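Cladbridge Robotics Club – help desk
Ticket: drawer task, gripper won't close on the handle
Opened by: Bjartur Egilsson
Status: open

Hello all, and thanks in advance for your patience with me! Our student team is working on the drawer task in Standik, and our policy (we call her Cele) brings the arm over to the cabinet quite nicely, then hovers by the handle until the episode times out at 500 steps. We've run 98 episodes since the start of October and she's closed the fingers in hardly any of them.
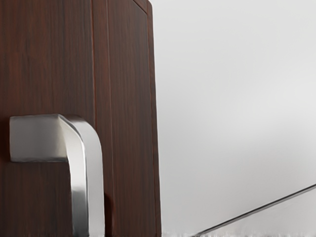 My first thought was the wrist view, so I went back through the Zoken export settings and found we'd been training on the wrist camera alone. I've switched the room view back on – my mistake, and the kids were very gracious about it.

Reply from help desk, 4:10 pm
Lovely write-up, Bjartur. Could you post the room view with the arm at the cabinet, and tell us your grip threshold?

Reply from Bjartur, 4:35 pm
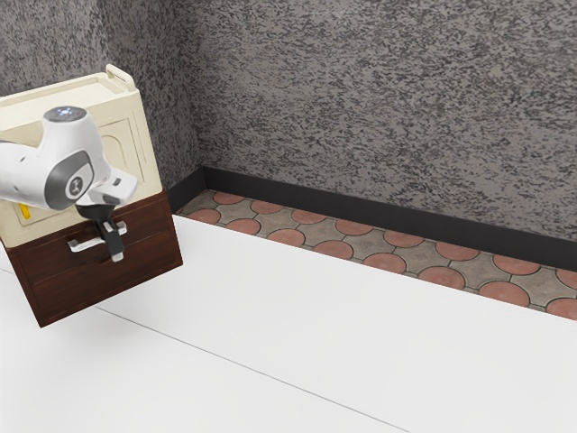

Room view, gripper near the drawer handle.

Threshold was the default. We've lowered it and retrained overnight on some 1,000 demos, with the same seed so we can compare fairly.

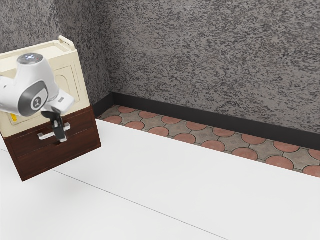

I'm also wondering about the handle's collision shape, as one of our Year 10s reckons it's fatter than the handle we see on screen. She's going to turn on the collision overlay tomorrow at lunch and I'll add her notes to this ticket. Please leave it open till then, if that's no bother.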